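4.2 What "reusable" meant in the parts count

Most of the claims made for office computer refurbishment rest on a single number, the share of a machine that goes back into use. We were suspicious of that number before we began and are more so now. The Grerunthorpe depot took in 3107 desktop towers over the period we studied, and its own summary sheet gives a reuse figure that would please anybody paying for the work. The sheet does not say what was counted. A power supply weighs a good deal and a processor weighs next to nothing, so a tower stripped of its processor and memory can still score well by weight while being of no use to a person who wants a computer.

The depot follows a checklist known as Idness, written for small repair shops and adopted with few changes. Idness asks the bench worker to lay the tower on its side, take off the panel, and record each part as present, absent or damaged. It has no line for parts that are present but tied to one maker's case. We think this is the largest gap in the list. A standard power supply can go into nearly any case of the right size. A unit shaped for one family of office machines can go only into that family, and the same holds for many boards, drive carriers and shrouds. Recording all of these as "present" tells us very little about where they could go next.

Figure 3 gives a sense of the problem. The side panel is off and the processor socket is empty, with its bracket and lever still around it. The board is marked DELL. The metal power supply is in the case, as are the blue drive carriers in their cage, and black cables run over a perforated plastic shroud. On the Idness list a case like this collects a long column of ticks and one blank. A buyer would probably look at the blank first.

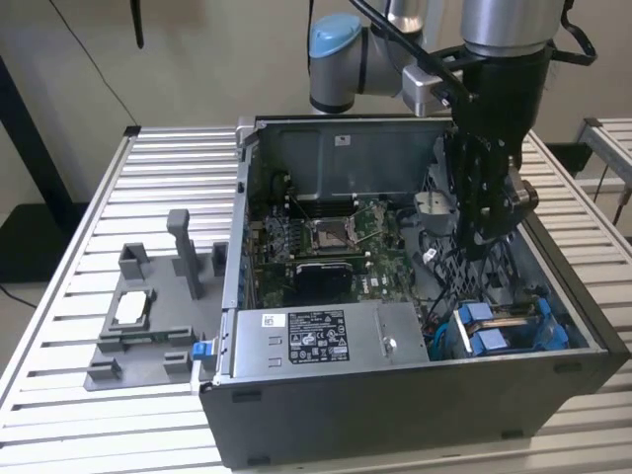

Figure 3. Interior of a desktop tower with the side panel removed and no processor in the socket.

Marty objected to this reading when an early draft went round, writing that a missing processor is the cheapest fault a tower can have, that used ones for older office boards sell for very little, and that we were treating a gap in the parts as if it were a broken machine. The objection is fair as far as it goes. Price is only part of it, though. The right processor has to be found, matched to the board and fitted, and the socket has to be in good order underneath. An empty socket is easy to harm, and the checklist treats it as a simple absence. We found no entry in the depot's records for the condition of the contacts, which leaves "just add a processor" as a hope – perhaps a reasonable one, but untested.

We also have doubts about the order of work. Idness puts the parts record before any power test, on the grounds that this saves bench time. A present part is then carried forward as a good part unless somebody marks it otherwise. Nurka, the stock program used at the depot, makes this worse by filling the condition field with "good" by default. We drew 2000 records at random and could not tell, for most of them, whether "good" was a judgment or a field left alone. Any reuse rate built on that field takes on the same doubt.

None of this shows that the depot's figure is wrong. It may be too low in places, given that loose cables and carriers are left out altogether. Our complaint is that it cannot be checked. In the next section we recount the sample under 2 rules, first accepting every "present" entry as reusable and then accepting only parts with a recorded test. Readers who expect the gap between the results to be small should look first at the rows for power supplies.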